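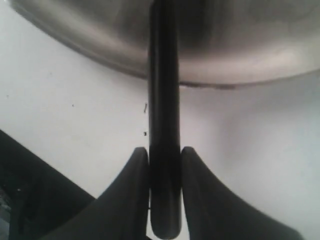
Tekum Stainless Mixing Bowl, large

Posted 17/04/2019 by the Skoler kitchen team
3 min read

The Tekum is the large bowl in our kitchen range. It is made of stainless steel with a brushed finish, and the bottom is round and deep, so a spoon or a whisk can follow the wall without meeting a corner. We have sold it since January and it is now the bowl we use ourselves for bread dough, salads and big amounts of batter.

Many customers ask us for the difference between Tekum and the older Lã bowl. The Lã is lower and wider, and it is better for serving at the table. The Tekum is for work. Its wall is higher and flour stays inside when you stir with some force.

Capacity and weight

The bowl holds 5 litres when it is full to the rim. For mixing we recommend to fill it to 3 litres and no more. The weight of the empty bowl is 1,685 grams. Please consider this if you keep your bowls on a high shelf, as it is heavier than most bowls of the same size.

Use

Wash the bowl with warm water and a little dish soap before the first use. You can use hand tools of metal, wood or silicone. Metal tools may leave fine marks on the brushed steel, and these marks do not change how the bowl works. For electric hand mixers, keep to the lower speeds at the beginning.

A round bottom can turn on a smooth bench. Put a folded damp cloth under the bowl, or order the rubber ring, which is sold separately and is available in grey only.

The bowl is not made for the stovetop or the microwave. It can stand over a pot of simmering water for melting chocolate, if the pot is wide enough to carry it safely. Use oven mitts, the rim becomes hot quickly.

Cleaning

Dishwasher safe. To keep the colour of the steel even, dry it by hand with a soft cloth. Fingerprints and grey smudges are normal on this finish and come off with a few drops of white vinegar. Do not use steel wool or bleach. If dough has dried on the wall, let the bowl stand with water for half an hour and then wipe in the direction of the brushing.

Delivery and returns

We send the Tekum from our warehouse in Imadgate. The first production was 2,000 pieces, and the second is now in stock. Unused bowls can be returned in the original box. If your bowl arrives with a dent, please write to us before you wash it and keep all the packaging.

The lid is still in preparation. The lid of the Lã does not fit.

We use cookies to remember your basket and your language. By continuing on this site you accept our use of cookies.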